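From: Teresa Borkowska
To: Remwood Games Room list
Date: 2 Dec 2025
Subject: Re: Box on the mahjong table

Osaze Babalola wrote:
> Can somebody tell me what is happening with the cardboard box on
> the first table? I would like to play on both tables this week.
> Also, is the stuff in it going in the trash or is it up for grabs?

Osaze, the box is mine to sort and it will be gone by tomorrow night. It holds what came off the shelves and out of the low cabinet: a tube, packets, a marker, a white bottle with a green label, and plenty I can't put a name to. Nothing in it is trash yet. If you left something in the room, please look through the box before I do.
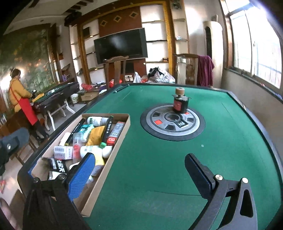

The felt needs a going-over before anyone plays. Use the soft brush and keep sprays away from the center dial. Jintana had to send the last one out for repair in March and we waited 3 weeks to get it back — I don't want to do that again.

The bags in front of the TV are next. I plan to flatten the ones worth keeping and put them in the cabinet. The chairs can go back to the tables once the floor there is clear. If the maroon cloth on one of them is yours, take it home or tell me where it goes.

Demyd, do you still have the spare set of tiles? We were 2 short when I last checked ours, both bamboos.

Teresa

--
Remwood Games Room list
To leave the list, write to the list owner, Zofia Czerwiński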